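Workshop > Notebook > Rink side > Skate room

Skate room notebook, Fundcombe rink
Oct 3, 2023
Entered by Aba Laryea
4 comments | 2 shares

Started at seven with the hire skates that came off the weekend sessions. Fuseini had already sorted them into racks by size, with the doubtful ones on the floor by the door. Hire stock is now 246 pairs on the books. Of those, 189 are fit to go out today. The rest need sharpening, eyelets or new laces, and a few of the small sizes want throwing away when the replacements turn up from Drondale. I rang Drondale again and got the same answer as last week, that the order is packed and waiting on the carrier.

Main job today was the grinder. Edges have been coming off uneven since Friday, inside edge high on nearly every left boot. I checked with the square and a coin on six pairs before touching anything, and all six leaned the same way, so it's the holder and not whoever was on the machine.
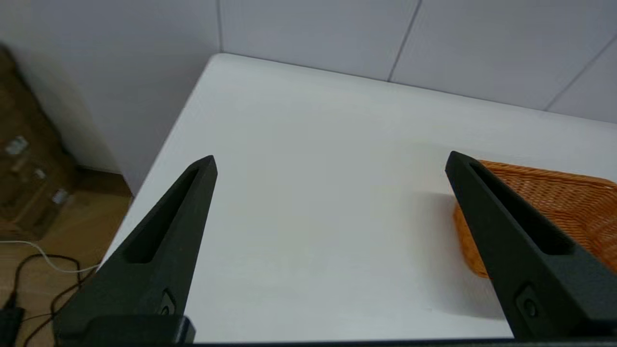 White table, both black fingers spread wide.

Took the holder off and cleaned under it. There was a ridge of packed grit along the back rail, hard enough that I had to lift it with a scraper. Put the holder back, ran a scrap blade, still high on the inside but by less. Backed the height screw off a quarter turn and ran it again. Level to the square. Did a second scrap blade to be sure and that was level too. I have marked the new position on the dial with a paint pen. Please don't move it without writing it in here.

Wheel was dressed before and after. The diamond is getting tired and leaves a faint line on the left side of the wheel if you go across it quickly. Slow passes are all right. Takumi has a spare in his own kit and will bring it in, but we should order one.

Hollow stays at what we had in March for the hire skates. I know the coaches would like it a bit deeper for the learn-to-skate group, but beginners catch an edge on a deep hollow and then spend the session holding the barrier. The figure club can have theirs how they want, as they bring their own and fill in the card.
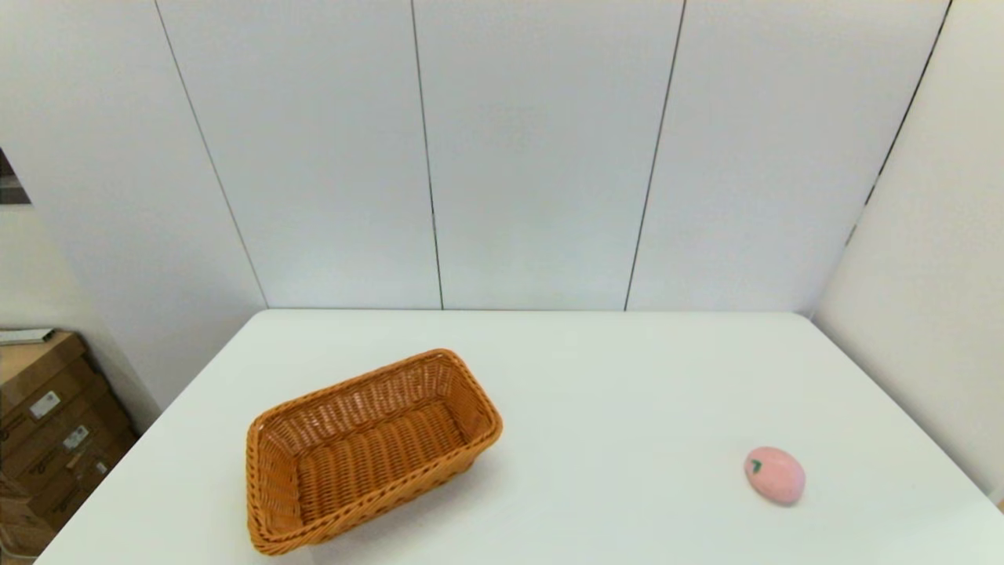 While the grinder was in bits Fuseini went through the boots. The Vasow ones are holding up better than I expected. The leather is creased at the ankle but the eyelets are sound, and only two pairs had rivets working loose at the heel. The older plastic ones are another matter. Several have hairline cracks beside the top buckle, and once that starts they go within a month. He has put yellow tape on the ones with cracks. Yellow tape means not for hire, even if we run short of that size on a Saturday.

Blades with rust spots went through the oil bath and were wiped down. Most of the rust is on pairs that were put back in the rack with the guards still on. The sign by the return counter has fallen behind the radiator and needs to go up again.

We then got on to how often the hire skates should be done. At present it's when somebody complains or when they look bad, and that means the popular sizes get ground to nothing and the big ones never get done at all. I'd like to go by the number of times a pair has been out.
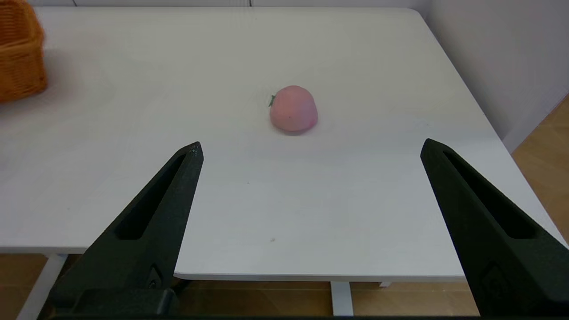
Pauline Lockwood thinks counting hires won't work unless the front desk does it, and the desk will not do it in the school holidays. She would do a rack a week in turn, whatever state they are in, and pull the bad ones as they come up. She also pointed out that the rubber matting by the north gate has worn through, and people are walking on bare concrete for the last few steps. That would blunt an edge faster than anything they do on the ice.

I went and looked and she is right about the matting. There is a strip worn right down along the wall, on the side people use when the gate is busy. Reported it to the office. In the meantime we have dragged the spare piece over from the penalty box and taped it -- not pretty, but it covers the worst.

So we'll try a rack a week until Christmas and see. Fuseini will start on rack one tomorrow. 47 pairs done today, all on the new setting, all checked with the square. Initials are on the tags. 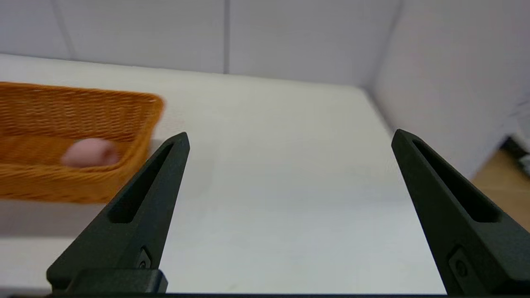
Two dark fingers, each with a long narrow slot.

Stock to order: laces in the two longest lengths, small rivets, a dressing diamond, honing stones (one left, and it has a chip in it). Gachanja do the laces by the box and were cheaper last time, but check the tips, as the last lot frayed. Oil is fine.

Still to do: the dust bag on the grinder is nearly full and the clip is bent. Yaowalak wants her synchro team's skates back before Thursday practice, they are on the top shelf with the cards tucked in. Do those first and do them by hand at the end with the fine stone. One pair has a slight bend in the right blade. I haven't tried to straighten it and would like to talk to her before anyone does.

Grinder switched off at the wall, key back on the hook.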